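Teaching by hand, week three

My hands smell of metal every evening now, and my wife has stopped asking why. We are still in the bin picking work in Dullurport, and I promised to write down how the teaching goes, so I do it before I forget the details.

In the beginning I showed everything by hand guiding. You hold the arm near the wrist, press the enable button, and walk it through the movement as you would lead an old horse. For the approach this is very good. You feel where the joints become stiff and you choose another way. But inside a bin it is a different story. My elbow was always in the way of my eyes, and when I pushed down the last centimeters I pushed also a little to the side. The robot learned my sideways push very faithfully.

So in August we changed to remote control for the lower part. I sit on a stool with the small controller that Didar made for us, and I move the gripper with my right hand while the left hand holds the stop. It is slower. On the first afternoon I felt like a person who eats soup with a fork. After some days my hand became calm, and Tibor Szénási, who looks at all the recordings in the evening, wrote me that the curves are smoother than his own. I have saved this message.

We have now 1,589 demonstrations. Of these I think 1,000 are good enough to train on, and Tibor thinks 700. We argue mostly about hesitations. When I stop above a bar and think, should the robot also stop and think? I say yes, if two bars lie side by side, because the finger has to go down in the correct place. Tibor says the robot does not need my doubts. We cut the long stops and left the short ones, and both of us are a little unhappy.

The bars which lie alone in the open are easy. The ones near a wall are hard, because a finger needs space on both sides and the wall does not give it. For these I come in with the wrist turned, and I do it the same way each time, even when I am tired. This is my one advice to anybody who starts: choose one way and keep it. I deleted 73 recordings from my first days only because I had two habits for the same situation, and the policy took the middle between them — straight into the metal.

Next month the Teoh people in Lillovport want to try with their own bin, a deeper one. I have asked them to send the measures first. I would also like a better stool.
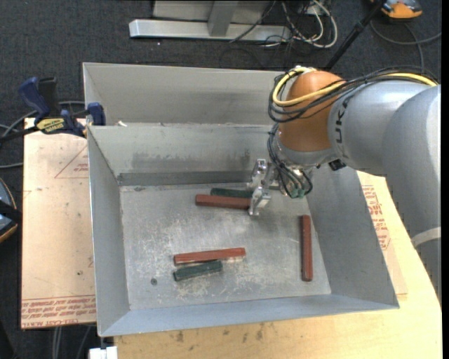 The gripper down at the back pair, with three red and two green bars in the bin.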